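Laltik Handheld Gripper Pair: Setup and Care Guide
Section 4. Linkage fingers: daily setup, pin care and finger replacement

This section covers the fingers, the pivot pins and the cable. For charging and file transfer, see Section 6. For the case latch, see the letter of apology packed with the case.

You will need
Cross-head screwdriver (supplied)
2 mm hex key (supplied, and usually gone by August)
Lint-free cloth
Pultum dry lubricant, the small bottle
A spare finger set, part 612, if you are replacing fingers

4.1 Before you start

1. Switch the gripper off and wait for the status light to go out. It takes its time.

2. Unplug the cable at the module end. Pull on the connector. The cable will come out too if you pull hard enough, but then you will be reading Section 9.

3. Lay the gripper on its side on a clean cloth. Do not stand it on its fingertips.

CAUTION: The linkages close with more enthusiasm than you would expect from something this size. Keep your own fingers out from between them while you work, even with the power off.

4.2 Checking the pivot pins

1. Open the fingers by hand as far as they go, then close them. The movement should feel even all the way. A gritty patch means crumbs.

2. Look along the row of silver pins. Each head should sit level with the linkage around it. A proud pin will catch on soft packaging and tear it, and you will blame the operator.

3. Press any proud pin back with your thumb. If it comes up again within the shift, replace the finger. Glue has been tried at Satholm. We have the returned parts in a drawer.

4. Wipe each pin with the cloth and put one drop of Pultum on each side. One drop. A gripper that has been generously lubricated will hold nothing for the rest of the day.

NOTE: Never use cooking oil, however close the kitchen is.

4.3 Replacing a finger

1. Remove the cross-head screw and put it somewhere you will remember. The floor doesn't count.

2. Slide the old finger straight out. If it sticks, wiggle it side to side. Do not twist.

3. Check the new finger against the old one. Left and right look almost the same and will both go in. Only the correct one will close.

4. Fit the new finger, replace the screw and tighten until it stops. Stop when it does.

5. Reconnect the cable and switch on. Run the open and close check from the menu. Code 247 means the finger is on the wrong side. Go back to step 2 and say nothing to anyone.

4.4 Test grip on soft packaging

Rigid blocks are useless as a final test. Any gripper can hold a block. Use crumpled food packets, which fold, slide and turn just when you think you have them.

1. Set out a few packets of different sizes on a table. A bit of clutter is good for the test. Keep the cable clear of it.

2. Bring the linkage fingers up from below and the second gripper in from the side. Close gently until the packet stands on its own between them.

3. Hold still and watch the top seal. If it creeps downward, the grip is too light. If the packet starts to crackle, ease off before you find out what is in it.

A crumpled white packet is a fair choice for this test. It is held upright over the tabletop, with the arm pressing from the left and the two fingers meeting it from underneath. The date code at the top is still readable, but the arm's tip covers part of the print, so move the arm lower if your job includes reading labels.
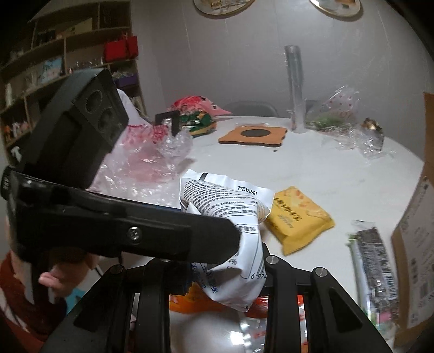 4.5 Cable and storage

1. Let the cable hang in a loose curve below the arm. If it is tight at full reach, re-route it now.

2. Wipe down both grippers before they go back in the case. Sugar and chili dust are equally bad for the linkages.

3. Store with the fingers half open. Closed fingers wear a flat spot into the tips over time.

4. Write the finger change in the Sivakumar log sheet inside the lid. The 2012 edition of the sheet has no column for it, so use the margin like everyone else.

Continue to Section 5, Wrist strap adjustment.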